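Gurby cell, notebook, March
started 8 am, writing this up over coffee

Where we are. The Gurby arm at the Vorna site does the toiletry packs now, or most of them. Tumbler, toothbrush, card, into the tray, tray goes down the line. Before that it was all hands, two benches, people facing each other. Now it's one arm, one infeed, and a person on exceptions. We're supposed to be tuning grasps. Half my notes are about the people on the shift, so that's what this is going to be.

Spent the first part of the morning at the line just standing there. Should do more of that. Things I wrote on my hand and am copying out before it washes off:

- packers call the exception station "the naughty chair". Not a good sign. You sit there and wait for something to go wrong.
- the old benches had talk. The exception seat faces the guard fence. One packer told me she goes home less tired in the shoulders and more tired in the head.
- the reset button is on the wrong side for anyone left handed. Easy fix, why didnt we see it.
- the andon light goes yellow for "look at me soon" and for "I have stopped". Two meanings, one color. They've learned to listen for the compressor instead.

The light thing bugs me most. We wrote a whole page on the states in the Flelovis manual and what the shift uses is the sound of a compressor. Ask controls if we can split it. Blinking for soon, solid for stopped. Don't promise a date.

Then back to our own room for demos. Two packers came over from the line last month and showed us how they do the brush and the tumbler, and I've been trying to copy what they do when I run the hand-held grippers myself. Harder than it looks. They come at the brush low and let it settle before they let go. I squeeze too early every time. Sleeve of my jacket keeps riding up too, wear something else tomorrow.
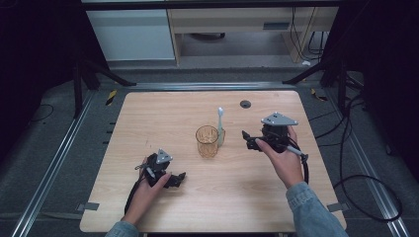 WORK LOG / DEMOS

Brush and tumbler, both hands. Ribbed amber glass again, the short wide one. Brush standing up on its base, mint handle.

First set: left on glass, right on brush. Bad. I was holding the right one too high and coming down at an angle, so the jaws touched the bristles first. Packers would never do that, bristles are the one thing you don't touch. Tossed the set.

Second set: same assignment, right hand lower, jaws on the handle. Better. 18 attempts kept. Notes on the ones I didn't keep are in the sheet, mostly me going too fast.

Third set: swapped order, brush first and then the glass. This is how the night shift does it and day shift thinks it's wrong. I'd assumed the day way was The Way since it's the one in the work instruction. But the night people have a point, with the brush gone you have the whole width of the glass to come in on. Kept 15. Want to see what the policy does with both mixed together, might be a mess.

Cable on the right side kept pulling at the wrist. Need a clip or a bit of strap. Also recheck the tape on the near corners of the table before the next round, if the table shifts the whole day is junk.

WHAT I THINK I'M LEARNING (half baked)

Every grasp we record is somebodys way of doing it. When it's mine it's an engineer's way, which is to say kind of clumsy and very consistent. The model likes consistent. The line doesn't need consistent so much, it needs gentle on the brush and quick on the tray. If we want packer hands in the data then packers have to be in this room, on paid time, with someone covering their spot. Asked about cover. Answer was "see Gautier budget". Gautier budget is for fixtures. So, going to have to argue about that.

Other thing. One of the two who came over asked if teaching it meant it would do her out of the seat. I said nobody's said that. Weak answer and she knew it. What I do know: the head count on the packs went down when the arm went in, those people went to returns and labels, and returns is colder work by the dock door. No one got let go that I know of. But "moved to returns" is not nothing if you've packed for years and liked your bench. I should find out what the plan is for next year before I ask anybody over there for more help. Not fair otherwise.

She also had the best idea of the week, which was to stop the arm retrying the same brush. It goes for it over and over while she sits there able to reach it the whole time. Let it give up sooner and call her. Retry limit is 8 right now. Dropping it to 2 for a trial, if the shift lead says ok. Means more calls but shorter ones. My guess is the seat gets less boring and the line stops less. Could be wrong, more calls could just be more annoying. Ask them after, not just the counter.

TO DO
clip for right cable
split the yellow light (controls)
move reset button or add a second one
retry limit trial, get the ok first
turn the exception seat so it faces the benches?? check sight line to the fence gate
night shift order into the work instruction as an allowed way
cover for packers, write it up properly this time
find out about next year

Later, 4 pm. Talked to shift lead. Ok on the retry trial, starts with nights. No on turning the seat, safety wants eyes on the gate. Asked if a mirror would do it, got a look, but not a no. The Flelovis people want the new demos in by end of shift so exporting now, second and third sets only. Label the third set "brush first" so it doesnt get lumped in with the rest like last time.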